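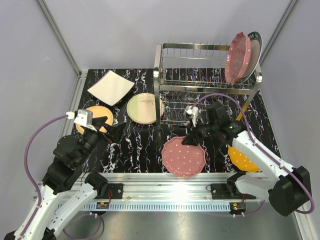
How do you show a robot where a plate goes? You take hold of a second pair of arms and do it yourself, while the robot copies every move and the computer keeps a record.

Last updated: Sep 1, 2024

I'd wanted to see this since January, so when Filali opened its Gokcombe workshop to visitors I was near the front of the queue (and went round twice!). Lena Pietrzak was driving at the dish rack station, one hand for each arm, and she talked the whole time. The plates stand on edge between the wires, and she said the angle of the wrist matters far more than you'd think. They want 200 good goes at this job before they train anything on it. The wrist cameras get recorded too, so the robot learns from a gripper's-eye view of the rack. 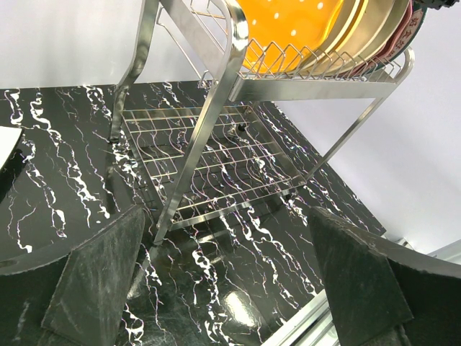 My turn

Two minutes each, and I was dreadful. The handles are light but you feel nothing through them, so I kept squeezing long after I'd got hold of the plate. Lena told me to watch the fingers and forget my own hands – good advice, hard to follow. She made the square white plate look easy, with the other arm up at the back of the rack by the round ones.
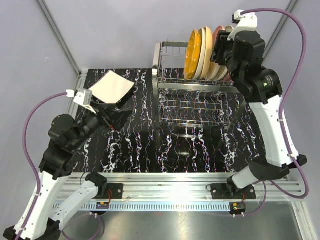
Getting there

The bus from Fustdale takes 13 minutes and stops by the gate. Parking is hopeless. Tea was free, cake wasn't, and I'd go again for either.

Comments

Marshbank: Did they let children have a go? Mine would love it.

Tilly R: Yes, mine did, and she was better at it than me – all that gaming I suppose.

oldfitter: 200 goes for a few plates! I'd have it washed up by then.

Recent posts
Pukera pottery fair, wet but worth it
A morning at the Fustdale pumping station
300 steps up the Gokcombe clock tower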